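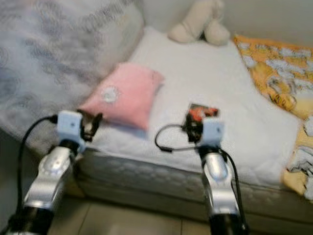 Notebook, room service trials, Zemedance guesthouse. March, second entry.

Today I write mostly about the people and less about the arms, because Elżbieta Nowicki asked me for it before the next talk with the cleaning staff. The question is what changes for a room attendant when the two arms take the small work at the bed. We used the family room again, with the children's things left on the bed as guests leave them. The right gripper holds a small flat thing in red and black, upright over the mattress, and the pink cushion lies on the sheet near the left gripper. This is the kind of work we gave to the machine for now: lift the small objects, keep them apart from the linen. The big soft things, like the gray and white blanket on the left side and the orange and yellow cloth on the right, stay with the attendant. Also the plush toy at the wall stays with her.

Start 9:10. Two attendants were with us, both from the morning shift. I asked them to work in their normal way and to tell me when they feel disturbed.

What they told me, in the order I wrote it down:

They do not like to wait. If the arms are in front of the bed, the attendant can not stand there, and the front is where she wants to stand. She went to the bathroom first and did the bed after. In their normal order the bed is first. The older colleague said this is not a small thing, she has done the bed first for 25 years and her hands know the order.

They like that they don't have to search in the sheets. Small items get lost in the linen bag and then the laundry at Gisler calls, and somebody must explain. They both had stories about this, one about a hearing aid. If the machine takes this away, they said, good.

They want to know who signs. At present the attendant writes each found item in the lost property book with her name. If the gripper picks it up, whose name is it? I had no answer. I asked at Grostirport, where they have run a similar trial since last autumn, and there the attendant still signs, also for things she did not touch. Our two did not find this fair and I agree with them.

Elżbieta came in at the end and we talked about the room quota. The plan from the office counts 2 minutes saved for each room and wants to put more rooms on the list. I think this is too early. The minutes are saved only if the attendant has other work ready in the same room, and in the single rooms she has not. I wrote this to her also by mail, so it is not only here.

Technical, short, for Jeken:
- The cable on the right arm makes a loose loop which hangs down over the sheet. Please tie it closer to the mount. An attendant who pulls the sheet can catch it with her hand.
- The quilted side of the mattress is very near to the left arm. Can we get more distance without losing reach to the wall?
- Same wish as last time: a sound before the arms start to move. Both attendants asked for it without me saying anything.

For the next trial I want to turn the order around. Attendant takes off the big blankets first, then steps back, then the arms, then she finishes. Eight rooms, if the front desk gives them to us. I will ask also the evening shift, they have different habits and I have heard nothing from them until now.

To do: write a proposal for the signature question, one page, and show it to the attendants before it goes to the office. Bring back the key for the linen room.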